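Plimari Home Helper, four months in: can it do my chores yet?

I have wanted a robot to tidy my kitchen since I was a little girl, so please read this review knowing that I started out very much on its side. The Plimari has lived with us in Dustcombe since before the spring cleaning, and I have given it every dull job I could think of (and a few my husband thought of, which were mostly about socks).

Let me begin with the good, because there is good! It wipes a flat counter nicely. It carries a mug from the sink to the shelf without any drama, as long as the mug has a proper handle and is standing up. It is quieter than our old Rizzi vacuum by a long way, and setup took me one evening, including a break for soup. Folding towels is slow but the towels do come out folded, and I've stopped going back to redo them.

Where it falls apart is anything small, light and crinkly. My test for this is the snack box. We keep one on the dining table, the way my mother did, and by the end of any week the packets have wandered all over the tablecloth. A child of four can put them back while talking about something else.
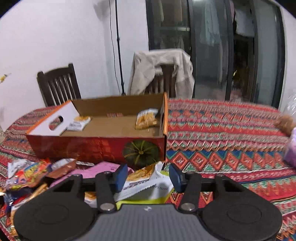

The snack box job, with packets in the box and plenty more still on the table.

I set the Plimari this job 8 times over two weeks. Twice it did well enough that I clapped. The other tries went wrong in ways I found fascinating, if I'm allowed to say so about a thing I paid for. A packet has no firm edge to hold, it slides over the one beneath, and when you squeeze one end the other end puffs up. Shiny wrappers seem to confuse it the most. It also has no idea what is a full packet and what is an empty one, so I got trash tucked away very politely with the good crackers.

My friend Benedetta Lombardi has the Brusitz, which costs a good deal more, and we swapped notes over coffee. Hers is faster with the dishes and has the same trouble with wrappers, so I don't feel too badly about my choice.

Would I buy it again? For the counters and the towels, yes, probably, if it were on sale in December. For clearing a table after a house full of people, keep using your hands for now. I'm giving it 2 stars for tidying and 4 for everything else, and I'll update this if the next software version learns about crackers.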